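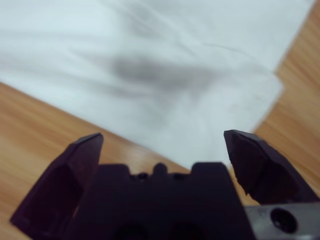

Applied Manipulation Group, Department of Mechanical Engineering

Figure 3. The Trarard two-finger gripper with its fingers open, viewed from the wrist camera. A white sheet lies on the wooden table beyond.

4. Evaluation of the Trarard gripper kit

4.1 What is supplied

The Trarard kit is sold by Skarum as an add-on for small arms. It consists of a two-finger parallel gripper, a wrist camera, a mounting bracket and a driver board. Software is a separate download. We bought one kit at the list price and had no contact with the vendor during the tests, apart from one support request described in Section 4.4.

Assembly was done by the second author, Jarmo Kettunen, who had not used the product before. The printed guide covers the mechanical steps well but leaves out the cable routing at the wrist. Our first attempt pinched the camera lead when the last joint was turned past its midpoint. Moving the lead to the other side of the bracket solved this, and we left it there for all of the trials.

4.2 Camera view

The camera looks forward over the gripper body, so both fingers stay in view when they are fully open (Figure 3). This is useful for judging the approach to an object. It also means that the housing and fingers take up a good part of the picture, and the software has to mask them before any segmentation is run. Skarum provides a mask file, but it was drawn for an older finger shape and we had to redo it.

The lens has a fixed focus set close to the fingertips. Objects on the table are blurred until the gripper is nearly on top of them. For rigid parts with a strong outline this made little difference. For white cloth and paper it mattered a good deal, as folds and edges show up only as soft changes in grey, and the edge detector often picked the wrong boundary. In Figure 3 the outline of the sheet can still be followed against the colour of the wood, but very little can be made of its surface.

4.3 Grasping flat materials

Each trial began with a single sheet placed on the table at an arbitrary angle. The arm moved to a point chosen by the software, closed the fingers and lifted. A trial was counted as a success if the sheet cleared the table and was held until the arm reached its rest position.

We ran 76 trials using the default settings, of which 53 were successful. Of the failures, 17 were cases where the fingers closed above the material without catching it. The others were slips during the lift. Lowering the approach height would probably reduce the first kind, but the default controller stops the arm when it senses contact with the table, and the threshold can't be changed from the supplied interface.

The same trials were attempted with the Lahtinen gripper used in our earlier work. Its narrower tips slid under a fold more easily, though it has no camera of its own and relied on an overhead view. We therefore do not treat the two sets of results as a direct comparison.

4.4 Support and upkeep

Eldana Admasu sent the support request, which asked how to change the contact threshold. A reply came after 12 days and said that the setting would be opened up in a later release. Spare fingers can be ordered in pairs through Sudau, the regional distributor. The screws are a standard size and the fingers can be swapped without removing the gripper from the arm, but the camera must be calibrated again afterward.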